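In Praise of the Cable Nobody Will Claim

Opinion, 14/02/2019

There is a round table at the end of our floor in the old Vitale building, and it was bought for conversation. I remember the memo. We were getting a "touchdown point," which would cost us one filing cabinet and repay us in ideas. The table arrived from Hutwood with a light wood-grain top and no corners, the theory being that people at a table with no corners can't sit at the head of it.

What they can do is put things down on it and walk away.

I have worked at Gretside for long enough to have an opinion about flat surfaces, and my opinion is that they fill. It doesn't matter what you buy them for. A windowsill fills with plants and then with the dishes the plants used to stand in. The top of the printer fills with the paper that came out of the printer. And a round table in a shared office fills with cable, always black, always longer than anyone's need for it.

The official view is that this is a failing. Last April we were sent a clear desk policy, and it ran to 1838 words. I know because Sandro Zanetti, who sits across from me, pasted it into a word counter during the meeting at which it was read aloud. It contained the phrase "visual noise." It asked that every item left on a common surface be labeled, returned or "released," as if the stapler might be happier in the wild.

So for one day we labeled. We bought a roll of 300 stickers and used nine, five of them on Sandro. Then somebody needed to get on a call, and the cables went back on the table, and the rest of the stickers went in a drawer that was itself supposed to have been released.

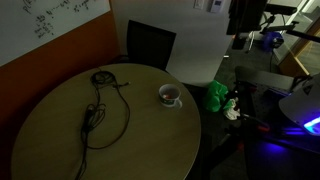 I want to make a case for leaving such tables alone, and I want to make it without pretending that mess is a form of genius. You have read that article. It has a photograph of a famous physicist's desk in it, and it was written by someone who couldn't find their keys. Mess is mostly just mess. A mug left out on a table contributes nothing to human thought, whatever the whiteboard behind it says.

But a cable on a table is different from a cable in a cupboard, and the difference is that you can find it. We do have a cupboard. It holds two gray Vamard storage bins, bought to replace the table as the place where things end up, and to open either one is to understand why sailors drank. Everything in there went in neatly coiled. I have seen it done, by careful people, with those little twist ties. In the dark the coils get to know one another. You pull on what you take to be a power lead and up comes a solid object the size of a roast chicken.

On the table, meanwhile, a cable lies more or less the way the last person dropped it, and you can see both ends, or at least form a theory about where the other one is. It takes me a few seconds to get what I want. The bin takes until lunch.

There is also a question of manners. A cleared table says that the people who were here have been dealt with. When I visit the floor above us, where they follow the policy, I lower my voice and keep my coffee in my hand the whole time, like a guest at a showing of a house I can't afford. On our floor I put the coffee down. People put their coffee down and stay, and now and then they say something useful – which, if I remember the memo, was the point of the furniture.

I'm told a second policy is on the way, and that the round table may be swapped for a narrower one with a raised edge. I look forward to seeing what rolls up against it. Until then, if you are missing a long black cable, come by and look. Please take two.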